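Notes for the clutter talk, February 2020 — keep to time, last time I overran and lost the questions

**Start**

Hello, thanks, who I am (short!). Ask for hands up: who moved house in the last few years? Who still has a box they haven't opened?

Then the flat in Kistimness. Mine had 18 boxes, one marked "misc 2". Don't do the whole removal van story. Just the boxes.

Main point, say it early: things need a home near where you use them. Not where they look right. Keys by the door, scissors where the post gets opened.

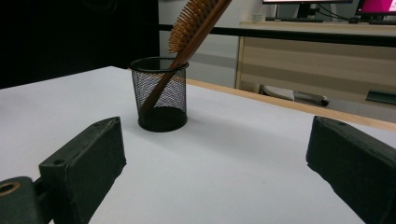
Then the bit about shared homes. Harder. Two people, two ideas of where the tape lives. Yi-chun Hung's story — she and her sister kept buying sticky tape, each putting it away "properly", ended up with a drawerful. Pause for the laugh, if there is one.

Ask: who decides in your house? Let a couple of people answer. Don't argue with them.

**Middle**

The Puda survey. Read the number off the card, I always get it wrong: 3,527 households. Most common lost thing was the good pen, then glasses. Say it was a newsletter survey so not proper science.

- hunting for things is tiring, even when it's quick
- children copy where you drop stuff
- guests can't help if they cant find anything 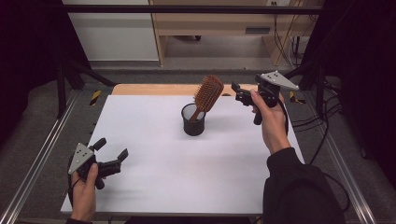 Labels. Some people hate them. Fine. Try them for a month on the kitchen cupboards only, pencil on masking tape, then peel off what you've learnt.

Ngan-ling Lai disagrees with me on this, thinks labels make people lazy. Give her side fairly, she's in the second row.

Skip if short of time: Kwan Street hall cupboard, the one with more than 100 teaspoons and no cups. Got sorted in October over one wet afternoon. It has slipped a bit, say so.

**Throwing out**

Go gently here. Last time someone was upset about her mum's things. Say plainly — you don't have to get rid of anything tonight. Keep the letters. Keep the ugly vase if you like it. 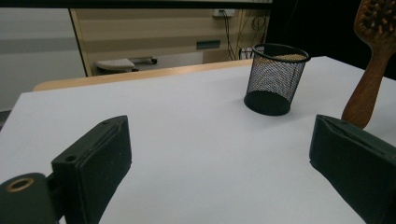
Broken things waiting to be mended: give them a date. Drorov repair evening takes lamps, toasters, small chairs. Won't do microwaves. Leaflets on the table by the door, hold one up.

**End**

Homework: one drawer. Only one. Empty it onto a towel, put back what you've used since Christmas, the rest in a bag for now.

Questions. If it's the one about paperwork, point to the handout, page 2. Thank Ngan-ling for teh tea. Chairs back against the wall before we go.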